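The Second Life of the Office Computer

Clultlow threw out 700 desktop computers last year. Most came from offices that had moved to laptops, and most went to the county transfer station, where the steel was sold and the rest was shredded. In January the town council voted to try something else. Old machines now go to a former shoe warehouse on Picard Street, where a nonprofit called Grukance sorts them for reuse.

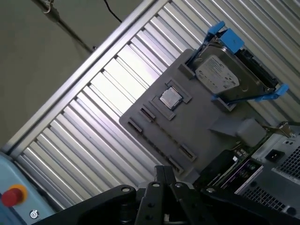
Storage is what worries people most. Offices hold on to dead computers for years out of fear that someone will read the payroll files. Grukance pulls every drive before anything else is done. A 3.5-inch hard disk like the one in the blue caddy can hold a whole department's records, and wiping it properly can take 6 hours.

Machines that pass go to schools in Vuvport, 17 miles down the coast, for the cost of delivery. The rest are broken down for parts. Memory sells fastest. Cases hardly sell at all. 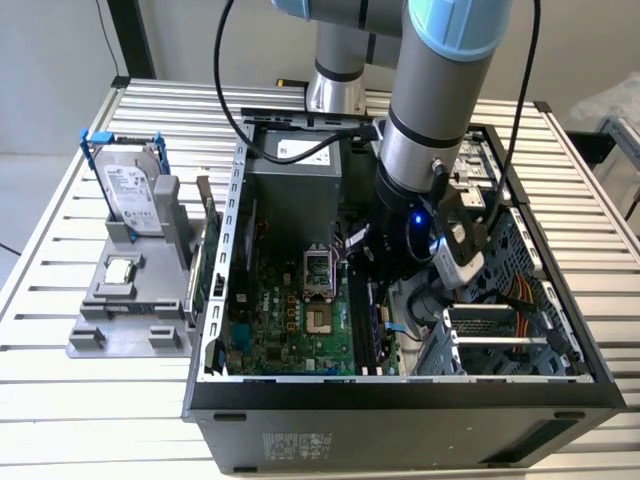
A desktop tower on its side, opened up. The power supply sits near the back.

The town pays for the warehouse for four years. After that, the program is supposed to cover its own rent.

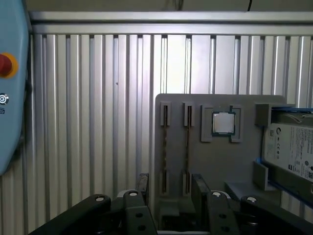

One Vuvport parent said the free computers were welcome, but that her son's school still had nobody to fix them when they broke. She wanted repair classes added before any more machines were delivered.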